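Speaker notes - House rules for shared picking cells
Flarden meetup, September 19, 2019

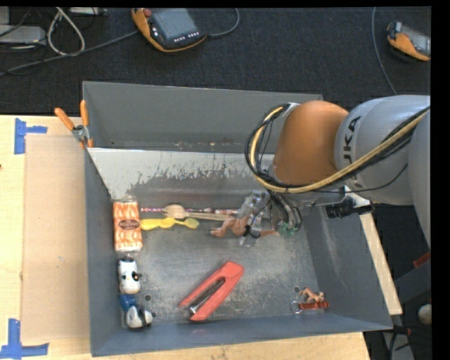
KUKA arm over the bin, mixed objects inside.

Slide 1. Leave the picture up while people sit down. Ask who has written a cell rule that got ignored within a week. (Hands! There are always hands.)

Slide 2. Why I love this topic. Good rules make experiments faster! At Ung we ran 551 picks in August under one written sheet, and I could hand the log to anyone.

Slide 3. The pendant. Go back to the picture, top left of center - orange and black casing, round red button. Our rule: before the arm moves, one named person has the pendant in hand. Say it twice, slowly.

Slide 4. Marking the table. Blue tape by the corners of the tan panel. We write tape positions into the sheet with a sketch, and re-measure after every move.

Slide 5. Object sets. Stapler, key ring, doll, yellow utensil - hard shapes next to bendy ones, great fun to pick. List every object by name. Swap no more than 2 per session and note which.

Slide 6. Cables. Point at the big loop by the wrist. Walk the arm through its full reach at low speed and watch the loop the whole way. Drindia folks will want to talk about dress packs here, so allow 7 minutes.

Slide 7. Questions, 10 minutes. Sheet template is on the Prustthorpe share, please take it and mark it up!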